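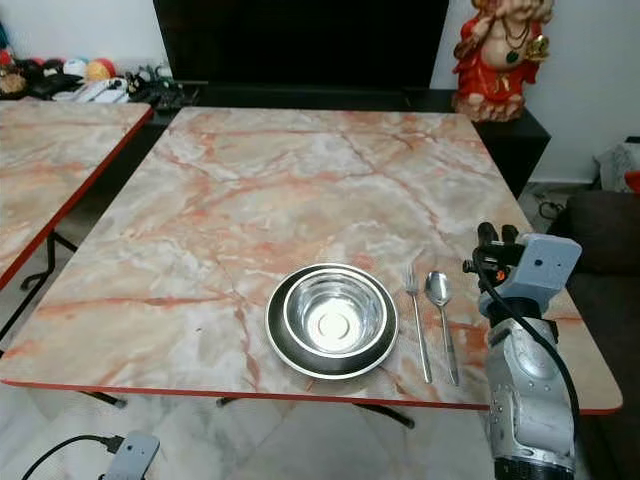
*Bowl, plate, fork and spoon on a marble-patterned table.*

## Eating before a long swim (session 2)

Last time I rambled on about pacing, so food today! Before the Flakdale open-water race I had porridge far too late and felt every spoonful by the first buoy. Try your breakfast on a training day first, please.

For the pool set we're doing 1000 m steady, then easy lengths until you feel loose (no watches!).

Read the Chaudhary handout, page 211, and bring your food diary to Jidby pool.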